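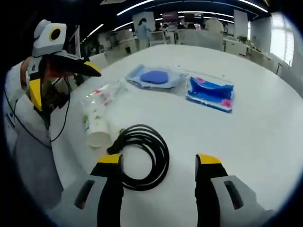 Two hand-held grippers in use at a round table, with a coiled cable and wrapped goods.

The Dinu closure fault was a measuring fault in the Dinu, a hand-held two-finger gripper made by Norkley for recording manual handling tasks. Affected units reported that the fingers were fully closed while a gap remained between the tips. The fault was first logged at the Varkthorpe test site in November and was later reproduced at the maker's workshop in Clekdale. It caused no injuries. Its main effect was on recorded data, of which 1349 recordings were withdrawn.

Background

The Dinu has no motor. The operator opens and closes the fingers by hand, and a camera on the body records the tips and whatever lies between them. Finger opening is read by a rotary sensor on the shaft that links the two fingers. The zero point of the sensor is set by closing the fingers with nothing between them and holding them shut until the reading settles.

Recordings are used to train robot arms fitted with fingers of the same shape. An arm trained on a wrong opening value will tend to stop short of an object or press too hard on it, depending on the direction of the error. 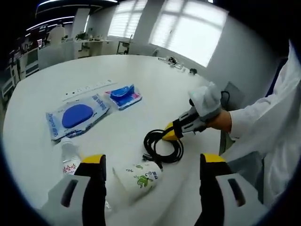

Entry prepared by the Clekdale Automation Reference desk
Section: Faults and safety notices

Cause

The sensor magnet was fixed to the shaft with a single clamp screw. On affected units the screw had been fitted without thread lock. Repeated closing under load allowed the magnet to turn slightly on the shaft, and the zero point moved with it. The movement was always in the same direction, as the operator's squeeze is stronger than the return spring.

The fault was hard to see in use. The fingers moved freely, no warning was raised, and the reading still rose and fell with the hand. Thin items such as cables and soft packets showed the error most clearly, as the recorded opening reached zero before the tips met the item. With wide, rigid items the error was a small part of the total opening and passed the automatic checks.
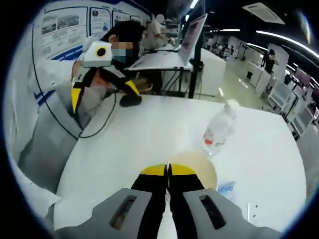
The size of the error also depended on how the gripper was held. Units used with the fingers pointing steeply down were squeezed harder at the end of each grasp, and their magnets slipped sooner. A unit could lose its zero within 30 minutes of steady work. Resetting it brought back a correct reading but left the loose screw in place, so the fault returned.

Correction

Norkley replaced the clamp screw with a keyed collar. Units already in service were recalled to Clekdale for the change. Until they were returned, operators at Varkthorpe were told to repeat the closed-finger check after every 20 recordings and to set aside the whole batch if the reading had moved.

Withdrawn recordings were not corrected afterwards. The time at which each magnet slipped could not be fixed from the sensor log alone, and comparison with the camera view failed wherever an object hid the tips.

See also: Rotary position sensor; Zero drift; Thread lock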